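The Whiteboard That Ate My Kitchen Wall

I bought a whiteboard in November because I was tired of finding grocery lists in my coat pockets. That was the whole plan. Three months of scribbling later it runs the meals, the bills, the dog's pills and a feud over who finished the good mustard, and I have become a person with opinions about markers (I know, I know).

My first mistake was size. I started with a little one from Staltby, the housewares place out by the highway, and it was full by lunchtime. The next one is so big I had to move the clock, and I love it! You can put a week on it and still have room for a bad drawing of a duck.

Where the marker lives

Every whiteboard I've ever met has the same problem, and it's the marker wandering off. It goes to answer the phone with somebody and never comes home. I've tried string. I've tried a mug. For a while I had seven pens in a drawer and couldn't find one of them when the plumber called back.

So now I look at how other people do it, everywhere I go, like some folks look at front doors. Some leave the marker lying on the table and trust to luck. Some keep it right up at the board, cap on top and tip down, which I like a lot – your hand goes to the same spot every time.

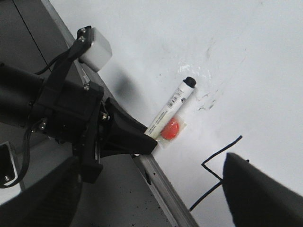
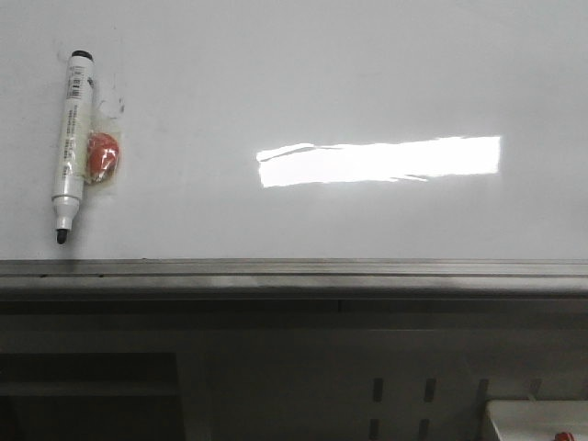 Tape, smudges and other facts of life

I used to be snobby about tape. Then I put up a Westia magnet strip, very handsome, 29 dollars, and it slid down the wall with everything on it at two in the morning. I thought we were being robbed. Clear tape cost me next to nothing and it's still hanging on, a bit wrinkly, a bit shiny, doing its job.

Smudges are another matter. I get gray ones wherever I've rubbed out in a hurry with my sleeve, and little curls of old ink that survive every swipe. A damp cloth does most of it. For the stubborn bits I write over them with a fresh marker and wipe right away, and off they come together. Don't use the scratchy side of the sponge. I did, and there's a dull patch by the light switch where Tuesday's dinner can still be read if the sun is right.

And do think about the light before you drill! Mine faces the window, so all morning there's a bright patch sitting over whatever I most need to read.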